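Community > Robot Learning > Teaching by Hand

Hand-held grippers or remote control for small soft pieces?

kokkonen_47
We want to teach our arm to pick up small soft food pieces. I have only used remote control, and at our lab in Nesgate I needed 30 tries for one good demonstration. Would hand-held grippers be better?

grerno_bench
For this task, yes. You feel the resistance in your fingers. We work with two grippers, and each has a marker cube for tracking.
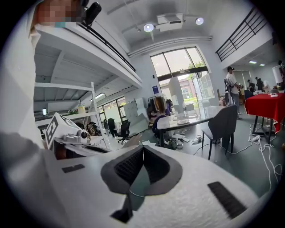

How do the cubes help with tracking?
The software knows the size of each pattern, so a camera that sees one can calculate where the gripper is and how it is turned.

drandul
I do not agree with grerno_bench. A person can make wrist movements that the arm cannot copy. With remote control, every demonstration is already possible for the robot — slow, but safe to use.

grerno_bench
This is true for big movements. On a plate I keep my elbows low and move slowly, and then I lose very few.

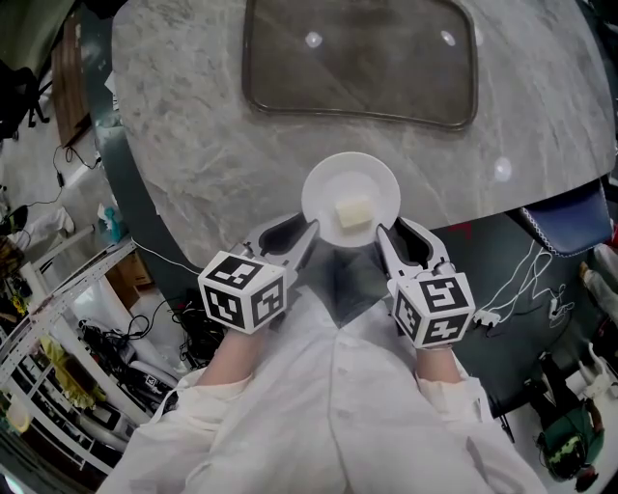 One small cube on the plate, a gripper at each side.

kokkonen_47
Thank you both. I will try by hand first, and check the arm limits before training.

drandul
Please check them after each session, not only at the end. I learned it in July with a full set of bad data.

Last updated: 18 May 2020
Contact the moderators | © Drandulville Robot Forum | Back to top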